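Chapter 3
Low-Voltage Connections: Power and Data

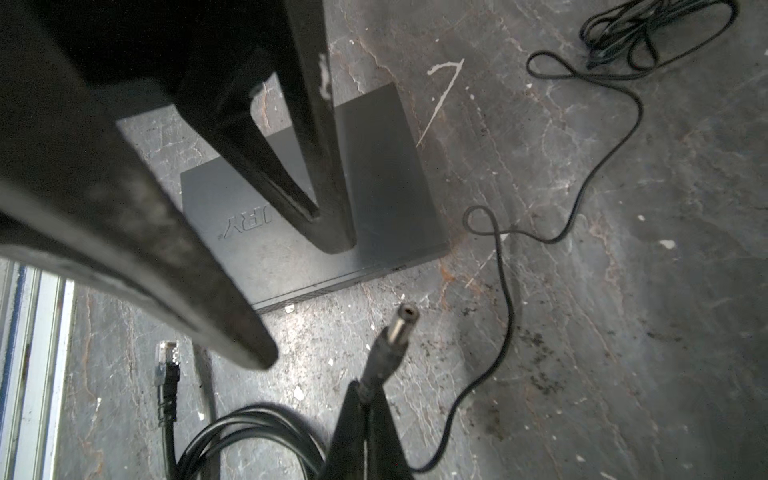

Figure 3.1 A flat black device on a concrete floor, with a barrel power plug and an RJ45 connector in the foreground.

Small network devices generally depend on two cables: one supplying direct current, the other carrying data. The two are terminated differently, and a technician must be able to identify each by its connector before any unit is installed or returned to stock.

The DC barrel plug is a coaxial connector. A hollow metal cylinder forms one contact and its inner surface the other – the two are separated by an insulating sleeve. Polarity and diameter vary between manufacturers, so the rating label on the adapter must be checked against that on the device.

The RJ45 connector has a clear plastic body holding eight contacts. Its colour-coded conductors are treated in Section 3.2, and crimping in Section 3.4.

Loose cable should be coiled without kinks, tied and labelled at both ends. The labelling scheme used throughout this book is set out on page 326.

Key terms: barrel plug, centre contact, polarity, termination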